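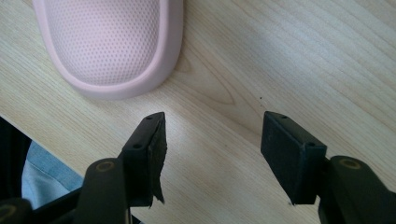 Rosa Hausschuh auf hellem Holz

Seit Februar arbeite ich an zwei Tagen in der Woche von zu Hause, und ich muss mal was loswerden: Ich bin jetzt eine von denen, die Brot backen. Ja, ich weiß, damit bin ich ein paar Jahre zu spät dran!

Angefangen hat es mit Mekdes, die mir ein Glas Sauerteig in die Hand gedrückt hat, mit den Worten "der heißt Flillura und will gefüttert werden". Na toll. Die ersten Laibe waren flach wie Untertassen, außen fast schwarz und innen so klebrig, dass das Messer stecken blieb. Mein Mann hat sie trotzdem gegessen (mit sehr viel Butter).

Inzwischen nehme ich 400 Gramm Weizenmehl und eine gute Handvoll Roggen aus der Mühle in Pomberg, dazu lauwarmes Wasser, bis es sich richtig anfühlt - genauer kann ich es leider nicht sagen. Der Teig steht über Nacht im Kühlschrank, und morgens um halb sieben schlurfe ich in die Küche und heize den Ofen vor. Das ist mittlerweile fast meine liebste Zeit am Tag, Kaffee dazu, Radio ganz leise, und dann dieser Geruch!

Was ich noch nicht hinkriege, ist der Einschnitt oben. Bei mir reißt das Brot immer an der Seite auf, egal wie scharf die Klinge ist. Vielleicht zu wenig Dampf? Falls jemand von euch einen Tipp hat, schreibt ihn mir bitte in die Kommentare. Nächste Woche probiere ich es mal mit Walnüssen.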